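August, open day at Hurstead, two-arm cell

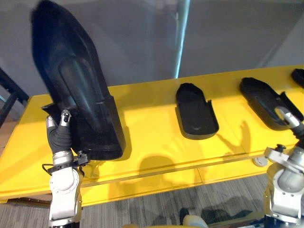
Doors at 9:30, first group at the table a little before ten. We ran the black molds on the yellow table all morning, same task as in the rehearsal: pick up, turn, put back down toe away from the operator. Left arm did most of the lifting. Right arm was mainly used at the heel end.

Setup notes for next time:

- Grip at the side, low down. When we tried the toe in rehearsal the mold swung and we lost the pose.
- Speed at 34 percent for visitors. At 52 the Skirari people stepped back from the table and stopped asking questions.
- Check the cable at the left wrist before each group. It loops out to the side and I want it tied down shorter.
- Shadows on the tabletop are strong. Black part, dark shadow, and the straight edge at the heel gets hard to pick out. Try the overhead light off on that side.

The Prothero group wanted to know cycle time. I told them we have no number worth quoting while a person is driving the arms. They also asked if it would handle 700 parts a shift. Answer was no, and they seemed fine with that.

Faults: 3 stops before lunch. Two were the right arm timing out after sitting still too long. The third was me hitting the pedal. Restart takes too long with people watching, so write the steps on a card and tape it to the console.

Trustero asked for a copy of the logs. Need to check what we are allowed to send before I reply.

Afternoon groups were smaller and we let them choose which mold to go for. That went over better than the fixed order. Keep it.

To do: shorter cable tie, restart card, longer timeout on the right arm, ask about the lights.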